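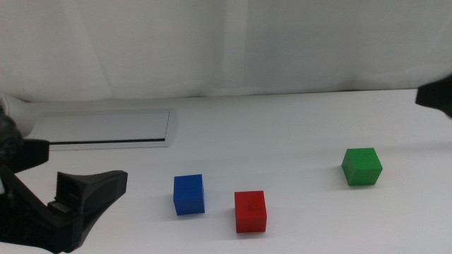

Drirau gripper – safety notice, 9th February

Stop using any unit with a serial below 827. On some of these the fingers dont let go when the stop button is pressed, and the arm can carry on for up to 200 mm. Found by Ayman Mansour at Hollgate during a block sorting job, two arms on one table. 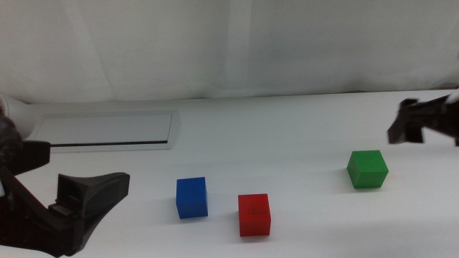

Keep hands off the table until power is off at the wall – the stop button alone is not enough. Wait 10 seconds after that. Replacment boards from Tutard, free, 50 in stock. Ask for Youssra Benkirane and have the serial ready.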